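Week 6 handout: What a price tag is for

Last week we ended on the grocer's oldest question, which is whether to sell fruit by weight or by the piece. By weight is fair. By the piece is fast, and it gets rid of the small ones, so you can guess which won at the Jukari market stalls.

Read the Horobets chapter again, slowly this time. It is 354 pages into the book and the footnotes are where the fun is.
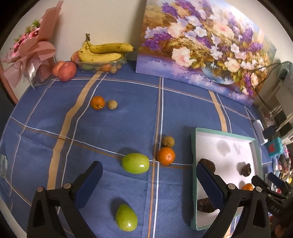
Selling by the piece also changes what growers grow. If every fruit brings the same coin, size is a gift to the customer, and growers are not known for gifts. Breltuleo's growers switched to a smaller variety within two seasons and called it tradition.

For next time: a stall takes in 3,868 coins in December at one coin per piece. Rent is 2,000. Work out what's left, then say who got the better deal — the stall or the buyer. One page. I will stop reading at the bottom of it.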